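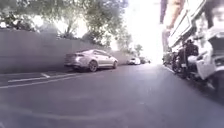 Do I need a permit to park a rental truck on the street?

Frauke Kohlhase
We move in August and the truck will be out front for 3 days. Does the city want a permit for that?

Uwe Voß
Yes, for anything over one night. Apply at the Merlow town office -- not online, the form there is out of date. Leave the other lane clear, scooters and bikes come through too.

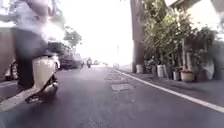
The signs go up the day before, and you put them out yourself.

Jana Fröhlich
We never got one and had no trouble.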